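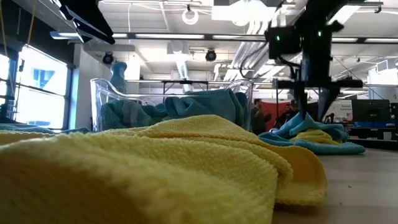 Garra sobre o pano azul-claro, com a caixa transparente de panos ao lado.

Fechei a planilha da segunda célula de manipulação na segunda-feira, e ficam registradas as contas para quem estiver montando coisa parecida. A tarefa é a mesma da primeira: panos de microfibra, bancada, dois braços, caixa plástica. O que muda é a ordem de compra.

Na primeira célula o orçamento começou pelos braços e o resto foi pago com a sobra. Erro meu. Desta vez separei quatro linhas: braços e garras, estrutura, cabeamento, consumíveis. Os braços ficam fora deste texto, porque a proposta da Cikavell ainda está em revisão e o preço depende do prazo.

Estrutura. A Jisport cotou o quadro em perfil de alumínio preto, cortado e furado, por 1429 euros. A Bodin cobra menos pelo perfil, mas entrega em barra e sem usinagem. Somando as horas de serra e esquadro, a diferença desaparece. Fico com a Jisport. O tampo de madeira é comprado à parte, depois de conferir a furação das bases.

Cabeamento. Linha de 505 euros, incluindo esteiras porta-cabos, abraçadeiras e um jogo de reserva para cada braço. Laço solto por cima da junta funciona e é barato, mas exige inspeção e limita a rotação útil do punho. O Pentti Hämäläinen, que revisou a lista, pediu folga medida com o braço totalmente estendido, e não na posição de repouso. Entrou como requisito na folha de especificação.

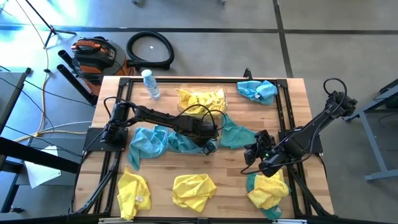
Os dois braços e o tampo de madeira, com panos amarelos, azuis e verde-azulados.

Consumíveis. Os panos são da Kakard, em pacotes de 40. Peço três cores no mínimo, com contraste suficiente em relação ao tampo. Convém comprar tudo do mesmo lote: gramatura diferente altera a preensão e obriga a repetir o ajuste de força da garra. As caixas são transparentes, com borda curva, e custam 9 euros cada.

Piso. Não estava na primeira planilha e deveria estar. Fita de demarcação, passagem de cabos e área livre atrás da bancada entram agora como item próprio, com valor a definir depois da medição.

Pendências: confirmar com a Cikavell se a placa de base vem inclusa, pedir à Jisport o desenho com as pernas diagonais cotadas e decidir se a reserva de dedos para as garras sai deste orçamento ou do de manutenção. O pedido da estrutura segue em fevereiro.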